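Unit 7: Household Manipulation — Where the Field Stands
Course notes, O. Edet

Reading for this unit: the Tistovwood chapter on grasp stability, sections 2 and 3. The problem set is due at the start of lab.

7.1 What counts as a chore

A chore is a task with a goal state that a person would accept without further work. "Grasp the cup" is a skill. "Clear the table" is a chore. Most published success rates are for skills, and they do not multiply out well. A chore made of 14 independent steps, each done correctly 95 percent of the time, finishes without error slightly less than half the time. Recovery behavior changes this figure more than better grasping does.

7.2 Setting furniture upright

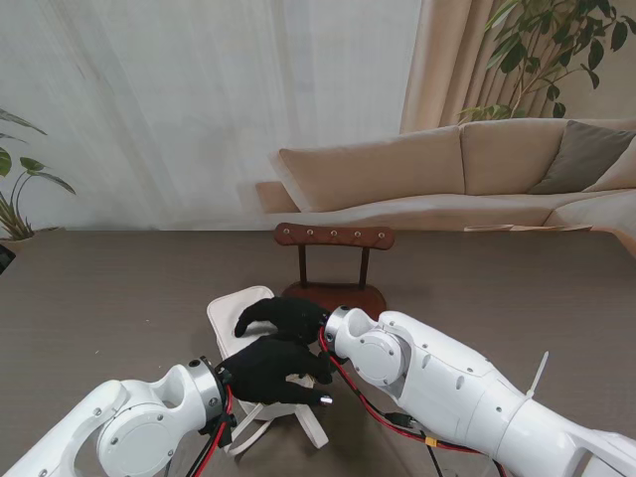

Righting a fallen chair is a reorientation problem: the object must rotate about an edge or a leg tip, and the support contact changes during the motion. One hand can do it if friction at the pivot is high enough. With two hands, one can restrain the object while the other applies the turning moment, at the cost of a closed kinematic chain and possible internal forces. Note how little room there is when both five-fingered hands work over a miniature chair on its side. The fingers cover much of the object from above, so pose estimates from an overhead view degrade at the moment they matter most. The upright brown chair just behind it is an obstacle for the planner and must be kept in the collision model throughout.

7.3 Scale

Results on small objects do not transfer directly. For the same shape and material, mass grows with the cube of length, and the gravity moment about the pivot with the fourth power. A full-size chair can exceed wrist torque limits well before it exceeds the rated payload.

7.4 Reading the numbers

The Grurkitz set used in lab holds 3536 trials. Before quoting a rate from it, check three things:
whether a human reset the workspace between trials
whether a partial result was scored as a success
whether the test objects also appear in training

Working answer for this unit: single chores in a prepared room, sometimes; a sequence of chores in an unprepared home, not yet.

Problem 2 asks for the minimum friction coefficient at the pivot leg. State your assumptions about the center of mass.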